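Drimton hall gets its canvas back

If you've walked past the Drimton hall this week and wondered about all the cloth going in the side door, it's the new canvas for the winter theatre season, and it's gorgeous stuff!

The Mostomano Players have bought 200 metres of cream canvas from Talukder, the fabric wholesaler out on the highway, to replace backdrops that had been patched and repainted for years. The bill came to $1,825, paid for with the takings from last spring's musical (the one with the goat).

Palesa Pretorius is running the sewing side and couldn't be happier with the cloth. "It's got a lovely diagonal weave and those tiny dark flecks all through it," she said. "Under warm lights I reckon it'll glow – I nearly don't want anyone to paint it."

Painted it will be, though. Set designer Knut Bauerfeind has drawn up a harbour, a forest and the inside of a lighthouse for the opening show, Jarnarel, and the first of the big cloths needs to be hemmed and folded before he can get near it with a brush. Canvas this size is a job for more than one pair of hands. You find an edge, gather it up, walk it across to whoever has the other side and start again if it twists. Ms Pretorius recommends soft shoes and a decent lunch.

The hall has 53 seats in its new layout, with the front row closer to the stage than it used to be, so the colour and detail of the cloths should really show.

Folding and hemming carries on this Sunday from 10 am, and anyone who can sew a straight line (or hold a corner) is welcome to come along. Bring your own scissors if you're fussy about them. Tea, coffee and Mr Bauerfeind's rye bread will be on the side table, and the harbour sketches are pinned up in the foyer for a sticky beak.

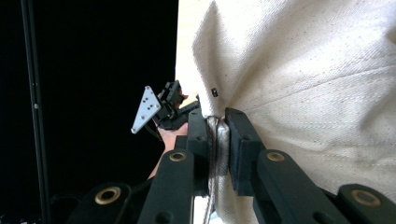
Tickets for Jarnarel go on sale at the hall in April.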